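Trinda Forums > Hand-held grippers > Setup and upkeep
Thread: Left cube keeps jumping near the wall, and I don't believe the manual

seija_aaltonen
Posted November, 09:14

We run one pair of the hand-held grippers with the marker cubes at the base, head camera looking down over both hands, in our bathroom set. One job is the loo roll and the wall holder, left hand on the roll, right hand at the toilet. The left cube's track jumps sideways by 2 cm or so whenever the roll gets up near the holder, then settles when the arm comes back. The right hand tracks fine for the whole run.

The manual (Shojaei's, the second version) says to recalibrate the head camera. I've done that twice and I'm not convinced it does anything except use up a morning. Same jump, same place. Has anyone cured this by doing something other than waving a board about?

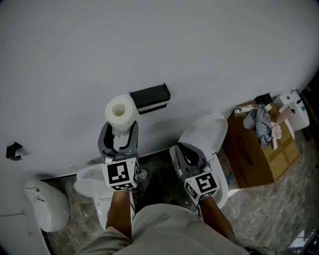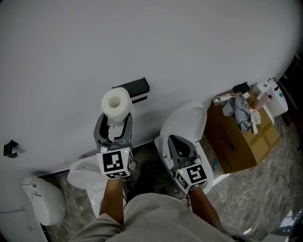 Re: Left cube keeps jumping near the wall
EkowK
Posted 09:41

Before anyone tells you to buy a new lens, get hold of the left cube and try to twist it on its mount with the gripper switched off. Hold the body still in your other hand. If you can feel any give, stop there, you've found it or at least some of it.

Ours loosened after a few weeks of daily use. The roll jobs are bad for it because you rotate the wrist to line up with the bar and the cable pulls on the cube as you go.

Re: Left cube keeps jumping near the wall
nima_k
Posted 09:58

A loose cube would be wrong everywhere. She says it's wrong in one place. That's a lens calibration fault, textbook. Wide lens, hand moves up the view, the distortion model isn't good enough there, the pose goes off. Look at how the wall bends towards the sides.

How many board positions did you use, and did any of them cover the area where the left hand works? Most people hold the board in the middle and call it done.

Re: Left cube keeps jumping near the wall
seija_aaltonen
Posted 10:20

32 positions, and yes, I covered the left side and the top. I know how to hold a board.

Ekow, there is a tiny bit of give in the left one. There's also a tiny bit of give in the right one and the right one behaves, so I'm filing that under "maybe".

Re: Left cube keeps jumping near the wall
wingsze
Posted 10:52

Two things, neither of them in the manual.

The wall is pale and plain and so is nearly everything else in there, white pans, white lids, white cubes. If your camera is on auto exposure it will be shifting as you move, and the white squares on the tags bleed into the black borders. Lock exposure and gain. Do it with the lids up, the way you work, and check the tags are still readable at both ends of the reach.

Second, when the left hand is up at the holder the cube is turned so that you may only be getting one face properly. One flat tag seen nearly square on is the worst case for working out tilt. There are two answers that fit almost equally well and the solver hops between them. That looks exactly like a sideways jump further out at the fingertips, while the cube itself hardly moves.

Re: Left cube keeps jumping near the wall
nima_k
Posted 11:03

The flip thing is real for a single tag. It's the whole reason for putting tags on a cube, so I'd be surprised.

Re: Left cube keeps jumping near the wall
wingsze
Posted 11:10

A cube only helps if the software is using more than one face in that particular moment. Ask it. The Urnodska tool will log which tag IDs went into each pose if you turn on the verbose output. I'd trust that over what either of us reckons from two pictures.

Re: Left cube keeps jumping near the wall
ghazal_m
Posted 11:37

I look after a pair of these at Tungate and I'd like to be the miserable one for a minute. How much does the jump matter? If the finger width is logged properly and the jump lasts a few frames, a filter will flatten it. People spend days on this and then the thing that spoils the data is a worn finger pad letting the roll slip.

Re: Left cube keeps jumping near the wall
seija_aaltonen
Posted 11:49

It matters because it happens at the only moment anybody cares about. The rest of the run is arms moving through air. If I smooth the bit where the roll meets the holder I've made up the bit where the roll meets the holder.

Re: Left cube keeps jumping near the wall
EkowK
Posted 12:05

Agree with Seija. Filters are how you hide a loose screw for a month.

I'll ask again about the give. How much, and in which direction? "Tiny bit" could be anything.

Re: Left cube keeps jumping near the wall
ghazal_m
Posted 12:16

Fine, but then measure it before you fix it, or you'll change three things at once and all take credit. What I'd do:

1. Clamp the left gripper to something solid, fingers closed, at the height of the holder. A bench stand or a tripod will do. Keep your hands off it.

2. Log the pose for a minute with the head camera also on a stand. If it still jumps with nothing moving, it isn't the mount.

3. Same again with the gripper turned a little at a time, until at least two cube faces are in view.

4. Then, with everything still clamped, push the cube gently with a fingertip and watch the numbers. Now you know what the play is worth.

5. Only after that, touch exposure, calibration or screws. One at a time, with step 2 repeated in between.

Re: Left cube keeps jumping near the wall
seija_aaltonen
Posted 15:32

Did Ghazal's list over lunch and a bit beyond.

Step 2: it jumps. Not often, but it jumps, with nobody touching it. Step 3: turned towards the camera so two faces show, no jumps at all in the minute I watched. Log says one tag ID in every jump. So that's one to Wing-sze.

Step 4: the play moves the angle by 2 degrees at the worst. Bigger than I'd have guessed from the feel of it, so Ekow gets half a point. The right one has less.

Locked the exposure afterwards and ran step 2 again. Fewer jumps, still some.

Re: Left cube keeps jumping near the wall
nima_k
Posted 15:50

One minute is a short test. I'd want it across the whole working area before ruling the lens out. You could have both faults.

Re: Left cube keeps jumping near the wall
seija_aaltonen
Posted 15:58

I could. I'm not doing a third calibration today to find out.

Re: Left cube keeps jumping near the wall
EkowK
Posted 16:14

For the mount: take the cube off, clean both faces of the joint, put it back with thread lock and leave it overnight before you use it. Don't glue the cube on. Someone here did and then chipped it getting it off. Then give the cable some slack and tie it to the handle, so the pull goes into the handle and the cube is left alone.

You'll have to redo the cube-to-fingertip offset after. People forget that and come back saying the fix made it worse.

Re: Left cube keeps jumping near the wall
wingsze
Posted 16:31

And for the flips, set the minimum tags per pose to two and let it mark the rest as missing. A gap is easier to live with than a wrong number. If you get too many gaps at the holder, remount the cube turned on its axis so an edge faces the camera in that pose. While it's off for Ekow's thread lock would be the time.

Re: Left cube keeps jumping near the wall
ghazal_m
Posted 16:40

How many runs have you already got with this fault in them?

Re: Left cube keeps jumping near the wall
seija_aaltonen
Posted 16:47

2,173. I've been putting off thinking about that.

Re: Left cube keeps jumping near the wall
nima_k
Posted 17:02

If you kept the raw video you can rerun the poses with Wing-sze's setting. The play in the mount you can't get back, because you don't know when it started. Shojaei will say it's within tolerance. I'd ask them what the tolerance is, I've never had a straight answer.

Re: Left cube keeps jumping near the wall
seija_aaltonen
Posted 17:20

Raw video is kept. Cube is off, thread lock's on, turned it a bit while I was there. I'll run step 2 in the morning before I believe any of it.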